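Midex Two-Finger Gripper, Series 2
Demonstration days, stock and ordering

Home > Grippers > Electric > Midex Series 2

Availability: in stock at Timine, ships in four working days
Price: on request (yes, we know; see Ordering)

The Midex is an electric two-finger gripper for small arms. It opens, it closes, and it reports back on how far it got. Most of our competitors' grippers do this too, and several of them come in nicer boxes. What we can offer is a bench, an arm with a Midex on the end of it, and an afternoon in which you may try to embarrass both.

We started the demonstration days in November, after Facundo Olivares pointed out that every customer asked the same thing on the phone and that it could not be answered on the phone. They wanted to know if it would pick up their part. Their part was always "kind of like a bottle, but awkward." So the bench has a bottle on it.
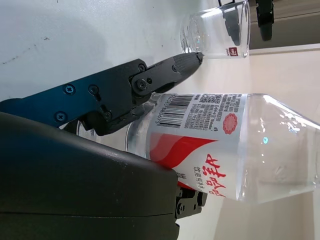 Photo: Bence Szénási / Vinder Automation

Water bottles are a mean test, and we picked them for that. The wall is thin, the surface is slick, and the whole thing changes shape when you squeeze it. Clear plastic is also miserable for depth cameras, which tend to report either the label or the table and leave the rest to your imagination. Lay the bottle on its side and the water shifts as you lift, so the weight ends up somewhere other than where you planned for it. Add a drinking glass nearby and the planner has a second transparent object to worry about. Veronika Hegedűs, who wrote the demo program, considers this a fair fight.

Specifications

Stroke: 102 mm
Grip force: adjustable, up to 45 N
Body weight: see data sheet (it depends on the bracket, and there are too many brackets)
Fingertips: textured, tapered, replaceable with a screwdriver
Power: 24 V
Cable: 200 cm, which is always slightly less than you want
Mounting: Vinder standard flange; adapter plates sold separately, like everything else in this industry

About the fingertips

The tips are narrow on purpose. A wide flat pad has more contact and looks better in a brochure, but it won't get in beside a thing that's lying next to another thing. The texture helps on wet plastic and does very little on greasy metal. If your parts come out of a press covered in oil, ask for the rubber sleeves, and order more than you think you'll need. They wear out, they're cheap, and they roll under benches.

Camera position

At the demonstrations the camera rides at the wrist and looks out past the fingers. It's a good place for seeing what you're about to grab and a poor place for seeing anything else. A fair part of every picture is gripper. New users always ask if we can move the camera so the housing is out of the way. You can, and then you can't see the fingertips, and by the second week you move it back. The Midex ships with mounting holes for either decision.

What happens at a demonstration

You come to Timine. You get coffee, which is free, and a safety talk, which is short. Then Bonifacio Vidal runs the bottle program a few times at low force and goes up from there. Somewhere along the way the bottle crackles, everyone leans in, and we start talking about force limits with your full attention.

After that it's your turn. Bring your own parts. People have brought light bulbs, jars of honey, bagged salad and one very old doorknob. The doorknob went fine. The bagged salad is the reason we also sell suction cups.

We do drop things. Anyone who shows you a gripper for a whole afternoon without dropping anything has rehearsed, or is showing you a video. If your part is fragile and you only have one, please bring a different part.
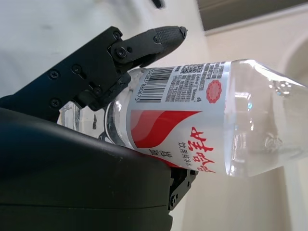
Béla Csonka wrote to us after the March 2025 session to say that he had driven two hours expecting a sales pitch and had instead spent most of the visit arguing about finger angle, which he enjoyed more. He thought the low-force setting was better than the data sheet made it sound. He also thought the teach pendant menus had been laid out by someone with a grudge, and that the open command should not be three screens away from the close command. He bought two units and asked us to put his complaint on the product page.

So there it is. The menus have been changed since. Open and close now sit on the same screen, where in fairness they should have been all along. If you have an older unit, the update is free and takes some 40 minutes, most of it a progress bar.

Midex or Major?

The Major is the bigger gripper in the same family. It has more force, more reach and a body that will find every fixture on your table and hit it. If you're lifting castings, buy the Major. If you're lifting anything a person would pick up with a thumb and two fingers, buy the Midex and keep the difference. We get asked to recommend the Major for bottles about once a month. It will pick up a bottle. You'll want a towel.

In the box

Gripper body with two fingers
One pair of spare fingertips
Mounting bracket and screws, plus a few extra screws (you'll see)
Cable
Printed quick start sheet, one page, both sides

Not in the box: arm, camera, bottle.

Ordering and visits

Prices are on request because they change with the bracket and the adapter, and we got tired of publishing numbers that were wrong by Friday. Send us the name of your arm and a rough idea of the part, and you'll have a quote the next working day. Demonstration places are limited by the size of the bench. Use the visit form, choose Midex in the first box, and tell us what you're bringing. If it's salad, tell us twice.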